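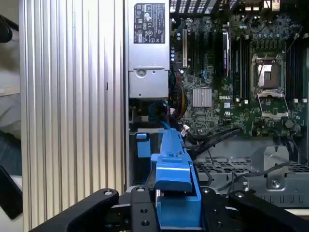 4.3 Chassis strip-down: teaching the plastic carrier pick

Can a robot take apart a desktop workstation yet? Partly, and this is the section where it starts to get fun! Screws and lids are covered in 4.2. Plastic carriers sit deep in the case among soft cables, and every chassis has its own ideas about where those cables go.

Before you start, shut down the workstation, unplug it and put on your wrist strap.

1. Clamp the open chassis to the bench plate.
2. Move the arm to the Brullent home pose and set speed to 2.
3. Guide the fingers down over the carrier by hand. Keep clear of the CPU socket -- bent pins can't be taught away.
4. Close the grip slowly until the carrier stops rocking, then press Save Grip.
5. Lift straight up 60 mm and press Save Path.
6. Put the carrier back and run the path on its own.

CAUTION: Keep one hand on the stop button during step 6. A snagged cable can pull its connector off the board.

NOTE: At our Wumbridge bench, Waraporn Saithong ran 124 picks and 42 needed a person to step in, nearly all for cables. So no, it won't replace your repair tech. But watching it manage a whole lift unaided is a real thrill, and the cable routine in 4.4 helps a lot.

If the grip slips, go back to step 3 and take hold lower down.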